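Erzählarchiv Vundisari » Ausschreibungen » Wissenschaftliche Mitarbeit

Wissenschaftliche Mitarbeiterin / Wissenschaftlicher Mitarbeiter (m/w/d) für die Erschließung der Sagensammlung Tsoukalas

Kennziffer 165
Teilzeit, 65 Prozent der tariflichen Wochenarbeitszeit
Beginn: März, befristet auf 11 Monate
Bewerbungsschluss: 8. Januar 2024

Das Erzählarchiv Vundisari sammelt und erschließt Volkssagen, Märchen und Schwänke aus mündlicher und halbmündlicher Überlieferung. Für die Bearbeitung der Sammlung Tsoukalas wird eine Person mit Kenntnissen in der vergleichenden Erzählforschung gesucht. Die Stelle ist der Abteilung Textbestände zugeordnet. Die fachliche Leitung liegt bei Grethe Bech.

Gegenstand

Die Sammlung Tsoukalas umfasst 622 Typoskripte und handschriftliche Aufzeichnungen von Ortssagen. Den größten Anteil haben Wassersagen, also Erzählungen von Nixen, Mühlengeistern, versunkenen Glocken und Brückenbauten mit Teufelspakt. Daneben liegen Schatzsagen, Wiedergängersagen und eine kleinere Gruppe von Zaubermärchen vor, die der Sammler unter der Bezeichnung »Lange Stücke« abgelegt hat. Die Texte sind überwiegend deutsch, teils mundartlich. Zu einem Teil der Aufzeichnungen existieren zwei oder mehr Fassungen mit abweichendem Schluss.

Ein Vorverzeichnis ist vorhanden. Es nennt Titel, Aufnahmeort und Erzählerkürzel, enthält aber keine Typennummern und keine Motivangaben. Die Zählung des Vorverzeichnisses weist Sprünge auf und wird im Projekt nicht korrigiert. Die alten Signaturen bleiben als Nebensignaturen erhalten.

Aufgaben

Transkription handschriftlicher Aufzeichnungen nach der Hausrichtlinie, Stufe 2 (zeichengetreu, Abkürzungen aufgelöst, Streichungen nachgewiesen).
Kollation mehrerer Fassungen derselben Erzählung und Anlage eines Variantenapparats.
Bestimmung des Erzähltyps nach ATU, soweit ein Typ vorliegt. Für Sagen ohne Typennummer wird die hauseigene Systematik verwendet.
Vergabe von Motivnummern auf der Ebene der Episode.
Erfassung der Datensätze in der Datenbank Horix einschließlich Normdaten zu Orten und Personen.
Mitarbeit an der Redaktion der Kommentare. Für die Druckausgabe ist eine Auswahl von 165 Erzählungen vorgesehen.

Die Auswahl für die Druckausgabe ist abgeschlossen und nicht Gegenstand der Stelle. Änderungsvorschläge können eingereicht werden, wenn sich bei der Kollation herausstellt, dass eine andere Fassung die vollständigere ist.

Arbeitsweise

Die Erfassung erfolgt in zwei Durchgängen. Im ersten Durchgang wird der Text in Episoden gegliedert, jede Episode erhält eine laufende Nummer und eine Inhaltsangabe von höchstens zwei Sätzen. Im zweiten Durchgang werden Motive, Figuren, Requisiten und formelhafte Wendungen ausgezeichnet. Zwischen den Durchgängen liegt eine Gegenlesung durch eine zweite Person. Abweichende Lesungen werden im Kommentarfeld protokolliert und in der wöchentlichen Redaktionssitzung entschieden.

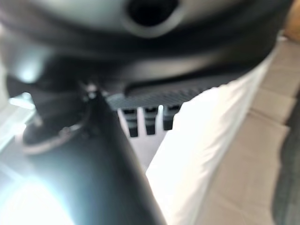
Besondere Sorgfalt verlangt die Auszeichnung der Dreizahl, die in den »Langen Stücken« nahezu durchgehend die Handlung gliedert. Die Richtlinie unterscheidet zwischen Reihung und Steigerung. Eine Reihung liegt vor, wenn drei Glieder gleichartig sind und ihre Plätze tauschen könnten, ohne dass sich etwas ändert, anders als bei den drei kleinen schwarzen Laschen im Bild, die von links nach rechts kürzer werden. Eine Steigerung liegt vor, wenn das dritte Glied schwerer wiegt als die beiden vorangehenden: die dritte Nacht im Spukschloss, die dritte Aufgabe des Königs, der jüngste Bruder. Beide Fälle erhalten in Horix getrennte Attribute. Eine nur genannte, nicht auserzählte Dreizahl (»nach drei Tagen«) wird als Formel erfasst und zählt nicht als Gliederungsmerkmal.

Bei Ortssagen ist außerdem zwischen Erzählort, Aufnahmeort und Handlungsort zu trennen. Das Vorverzeichnis führt hierfür ein einziges Feld. Für die Neuaufnahme werden alle drei Angaben einzeln belegt; fehlt eine Angabe, bleibt das Feld leer. Aus dem Namen der Erzählerin oder des Erzählers darf kein Ort erschlossen werden. Handlungsorte, die sich nicht lokalisieren lassen, erhalten den Eintrag »unbestimmt« und eine Abschrift der betreffenden Textstelle.

Wertungen des Sammlers, etwa »gut erzählt« oder »verdorben«, werden wörtlich übernommen und als Sammlervermerk gekennzeichnet. Sie gehen nicht in den Kommentar ein. Gleiches gilt für nachträgliche Titel. Trägt eine Aufzeichnung mehrere Titel, gilt der älteste als Haupttitel, sofern sich die Schreibschichten trennen lassen.

Voraussetzungen

Abgeschlossenes Hochschulstudium (Master oder gleichwertig) in Europäischer Ethnologie, Volkskunde, Germanistik, Skandinavistik oder einem verwandten Fach.
Nachgewiesene Kenntnisse der historisch-vergleichenden Erzählforschung, insbesondere im Umgang mit Typen- und Motivverzeichnissen.
Sichere Lesefähigkeit in deutscher Kurrentschrift und Sütterlin.
Grundkenntnisse in XML/TEI.
Deutschkenntnisse auf dem Niveau C1 oder höher.

Erwünscht sind Erfahrung mit dem Transkriptionsprogramm Firnley, Lesekenntnisse einer skandinavischen Sprache oder des Neugriechischen sowie Vertrautheit mit einem oberdeutschen Dialekt. Erfahrung mit Firnley kann durch Erfahrung mit einem vergleichbaren Werkzeug ersetzt werden. Eine Promotion ist nicht erforderlich. Die Sammlung kann nach Absprache für eine eigene Qualifikationsarbeit genutzt werden, eine Freistellung während der Arbeitszeit ist damit nicht verbunden.

Rahmenbedingungen

Die Vergütung erfolgt nach Tarif entsprechend der persönlichen Qualifikation. Die Handschriften dürfen das Haus nicht verlassen, für Transkription und Kollation besteht daher Präsenzpflicht im Lesesaal. Datenbankarbeit und Kommentarredaktion können bis zur Hälfte der Arbeitszeit ortsfern erfolgen. Von den Typoskripten liegen 428 als Digitalisate vor; diese können über den gesicherten Zugang auch außerhalb des Hauses bearbeitet werden. Weitere Aufnahmen sind während der Laufzeit nicht geplant.

Die Einarbeitung übernimmt Ea Hjaltadóttir, die das Vorverzeichnis geprüft und die Hausrichtlinie in der geltenden Fassung erstellt hat. Für die Datenbank ist Nii Abugri zuständig. Er legt die Benutzerkonten an und führt in die Erfassungsmasken ein. Eine Verlängerung der Stelle steht unter dem Vorbehalt der Mittelbewilligung.

Schwerbehinderte Bewerberinnen und Bewerber werden bei gleicher Eignung bevorzugt berücksichtigt. Der Lesesaal ist stufenlos erreichbar, das Magazin nicht. Aushebungen werden vom Magazindienst vorgenommen.

Bewerbung

Einzureichen sind in einer PDF-Datei:

Anschreiben (höchstens eine Seite)
tabellarischer Lebenslauf
Zeugniskopien
Schriftenverzeichnis, sofern vorhanden
Probekommentar

Der Probekommentar ist zu einer frei gewählten gedruckten Sage anzufertigen. Er soll den Erzähltyp oder die Sagengruppe bestimmen, mindestens eine Parallelfassung nachweisen und die Abweichungen benennen. Umfang: höchstens 6000 Zeichen einschließlich Leerzeichen, ohne Nachweise. Die Quelle ist vollständig anzugeben. Texte aus den Kinder- und Hausmärchen sind von der Auswahl ausgenommen. Literarische Bearbeitungen können nur gewählt werden, wenn die Vorlage bekannt ist und mit herangezogen wird.

Bewerbungen sind unter Angabe der Kennziffer über das Formular auf der Seite »Ausschreibungen« einzureichen. Papierbewerbungen werden nicht zurückgesandt. Nach Fristende eingehende Unterlagen werden nicht berücksichtigt. Kosten für die Anreise zum Vorstellungsgespräch können nicht erstattet werden; auf Wunsch wird das Gespräch als Videokonferenz geführt. Teil des Gesprächs ist eine Leseprobe von einer halben Seite Kurrentschrift.

Fachliche Auskünfte: Grethe Bech, Abteilung Textbestände
Fragen zum Verfahren: Getsemaní Cortés, Personalstelle
Barrierefreiheit und Zugang zum Haus: Bjartur Bisgaard, Lesesaal

Die Hausrichtlinie zur Transkription und ein Musterdatensatz aus Horix werden auf Anfrage zugesandt. Mit der Einreichung der Bewerbung wird der Speicherung der Unterlagen für die Dauer des Verfahrens zugestimmt. Nach Abschluss des Verfahrens werden sie gelöscht.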